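3.2 Steaming and Serving Layout

The second part of the study dealt with small-batch steaming of filled and plain buns in household equipment. Participants in the Grondura group worked at a single table, with the pot, its lid and the serving plate all within arm's reach. Cardoso and Tomić had earlier noted that most delays in this task come from the lid, which needs a free spot on the table before any food can be moved.

We therefore fixed the position of each item. The steamer stood in the center, the lid to its left and the plate to its right. Buns were spaced apart on the tray — crowded buns tend to stick and tear when lifted — and the same spacing was kept on the plate. Dough was portioned from 300 g of flour per batch and rested before steaming. A batch was recorded as complete when every bun was on the tray and the lid was closed.

Layouts with the plate behind the pot were dropped after the December trials, as they required reaching over the tray. Figure 3 gives the layout used in all later sessions.
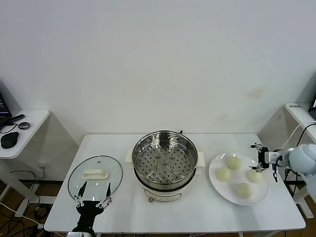
Figure 3. Table layout with glass lid, electric steamer and plate of four buns.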